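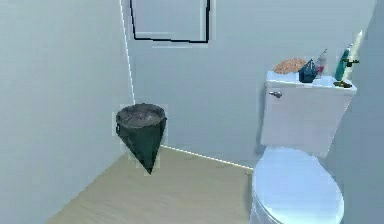 *Small bathroom, looking into the corner: toilet on the right, blue-gray walls.*

Hi Úna,

Quick one on the Cronin house before I drive up to Clukatcombe. Good news first: the roof is done! Eoin Ó Flaithearta's crew finished the back slope last week (they lost 2 days to wind, which I'd padded for), and the upstairs rooms are ready for plaster.

We've spent 231 hours of the labor budget so far, a little under plan. The sore spot is the windows. Drodon raised their price after I'd already told you it was settled, so we're some $2,000 over on that line. I'd like to pull it out of the landscaping money, if you're okay with that, and do the front path in November.

The reading room is my favorite part right now. We took down the old partition and the light just pours in, and I keep finding excuses to eat my lunch in there. It'll seat 7 at the long table, maybe more if people are friendly.

Still waiting on the Venance people for the stair rail drawings. I'll call them again tomorrow. Could you send me the form for the second payment? I can't find my copy.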